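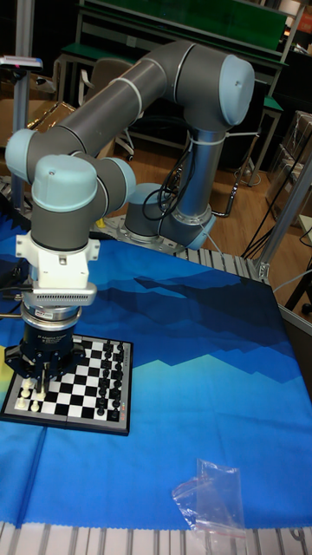

Braço sobre a mesa, punho à esquerda.

Terça, 9h40. Migração do gerador de relatórios Zeken para o Hondar, módulo de exportação PDF.

Corri o lote de 83 modelos antigos. Falharam 6, todos com sub-relatório aninhado e cabeçalho repetido. O Hondar calcula a altura do cabeçalho antes de resolver os campos calculados, e a quebra de página sai uma linha acima do previsto. Nos restantes, diferença nula no texto extraído.

Memória: com 3,000 registos o processo aguenta em modo de fluxo. Sem fluxo, a pré-visualização bloqueia ao ordenar por cliente. Deixei o fluxo ligado por omissão no ficheiro de configuração do Khaemba.

Fontes: a incorporação parcial perde o "ã" e o "õ" em itálico. Com incorporação total fica correto, mas o PDF cresce. Por decidir.

A Nyokabi Masanja pediu a saída em CSV com ponto e vírgula e BOM, para abrir direto no Tratum. Feito, falta o teste com campos multilinha.

Pendente:
- corrigir os 6 modelos à mão ou esperar pela versão de maio
- repetir a medição no servidor, com 3 sessões em paralelo
- rever permissões da pasta temporária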